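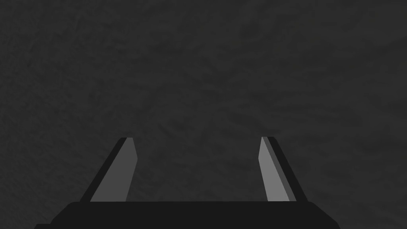
How to Patch a Small Hole in Drywall

Cut away any loose paper around the hole with a utility knife. Press a self-adhesive mesh patch over it and rub the edges flat.

Spread a thin coat of joint compound with a 6 inch knife, going an inch past the mesh on all sides. Leave it overnight. The second coat should be wider and thinner than the first - hold the knife almost flat to the wall.

Sand with 80 grit only if there are ridges, then go over the whole patch with something finer. Wipe off the dust with a damp cloth and let the wall dry for 60 minutes.

Prime before painting. Bare compound soaks up paint and leaves a dull spot. Holes wider than a fist need a piece of new drywall screwed to a backing strip.

Posted by Mogens Holst, October 5, 2018

16 comments | Share

Contact | Back to top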